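Thursday, late

In before eight to get the arms warmed up before Cheng-en needed the bench. He had left a note saying the Teltance controller was dropping commands again, but I ran it for an hour and saw nothing wrong. I wrote that down and moved on.

The plan for today was the second half of the tension test. We have been arguing for most of November about whether the policy does better if the two grippers pull the cloth tight before the next fold, or if they just lift and lay it down. Edgars Mägi thinks the pull is a waste of time. I think it matters for heavy cloth and does nothing for T-shirts. The only way to settle it was to run both versions on the same clothes, 100 tries each, with the same starting piles.

T-shirts were finished on the last round and came out even, so today was denim. Denim is slow. The waistband is stiff, the pockets catch, and the left gripper likes to grab one layer when it needs both. I reset by hand after every try and scored each one as soon as the arms let go. Same rule as before: edges lined up within two fingers or it's a fail.
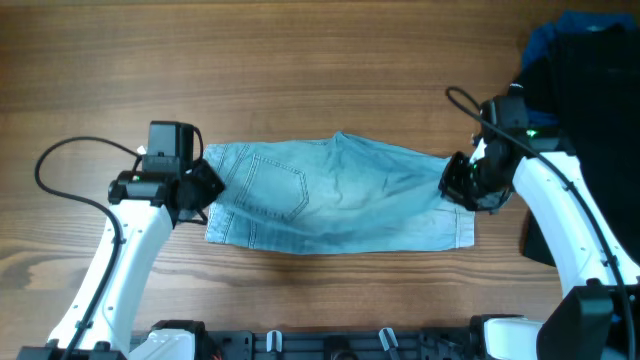

By four o'clock I had the full set for the pull version. 73 good folds. The lift-only set from last week was well under that, and most of its failures were the same kind, a roll in the middle that the arms then folded over and made worse. With the pull, the bad ones were nearly all missed grasps at the start, so a different problem. I sent the numbers to Edgars. He answered that he wants to see it on a second pair, with a different weight, before he believes it. Fair enough. I would ask for the same.

It does cost time. The pull adds roughly 5 seconds to each fold, and Hung will not like that when we show it. I could try pulling only when the cloth reads as thick, but that means another classifier and I don't want to start one now.

Cheng-en stayed and helped me copy the logs over to Delutbridge. It failed 2 times and then went through. Ate crackers for dinner. Tomorrow I need to fix the grasp labels, and find another pair of jeans.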